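8 November 2024

Well, the blood pressure cuff came home with me after all. I had my follow-up with Dr. Bassey this morning and she wants two readings a day, one before breakfast and one before bed, all written down until I see her again. I told her I already had a monitor, and she asked how old it was, and I had to admit it was my aunt's. So that was the end of that conversation!

I walked over to Arrieta afterward (the medical supply place by the bus depot, not the pharmacy) and Severino Lozano was at the counter, thank goodness, as the other fellow always tries to sell me compression socks. Severino measured my upper arm with a paper tape and it came to 38 centimeters, so the regular cuff would've been too small for me. No wonder the old one pinched! He said a cuff that's too tight can make the numbers read high. I stood there thinking about all those evenings I'd scared myself silly at the kitchen table.

He had two models in the large size. The Hirnico talks to you, out loud, and I'm sorry but I don't want a voice announcing my business with the window open. The Bredari just has big numbers and a memory button, and it holds 252 readings, so that's the one I bought. The batteries were included, the case was not. I refused to pay for the case.

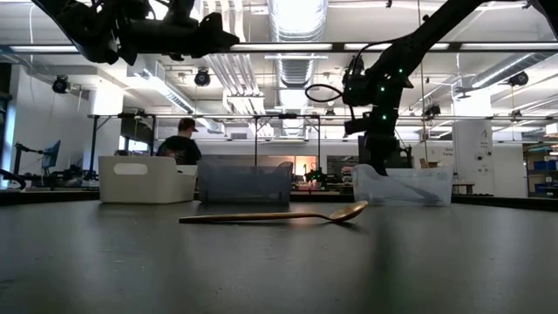 Photo: Halldóra Juhl

Took the first reading before supper and made a mess of it. I had my legs crossed and I was talking to Thanasis on the phone, and it gave me an error and squeezed twice. Then I read the booklet (I know, I know) and it says feet flat, back against the chair, arm resting at heart height, and sit quietly for five minutes first. Five minutes is a long time when you're looking at a refrigerator. I put a folded towel under my elbow and that got the height right. Second try went through fine, and I wrote it in the little green notebook with the time next to it.

Thanasis called back to hear how it went and of course he has opinions. He swears by the wrist kind, he's had a Pravwood since April and takes it on trips. I said Dr. Bassey told me upper arm and I'm doing upper arm. He said suit yourself and then talked for ages about his knee.

Oh, and I need to call the insurance people about the receipt. Severino thought the plan might pay part of it if the office sends over a note, but it has to say "home monitoring" on it and mine only says "monitor." Fulgencio Barroso at the front desk is good about these things, so I'll try him first. The receipt is in the blue envelope with the lab papers.

Bedtime reading is set for 9 and I've put an alarm on my phone. No coffee after lunch from now on, either, which is going to hurt more than the cuff does. I bought some of that mint tea and it smells like toothpaste. Going to try it with honey.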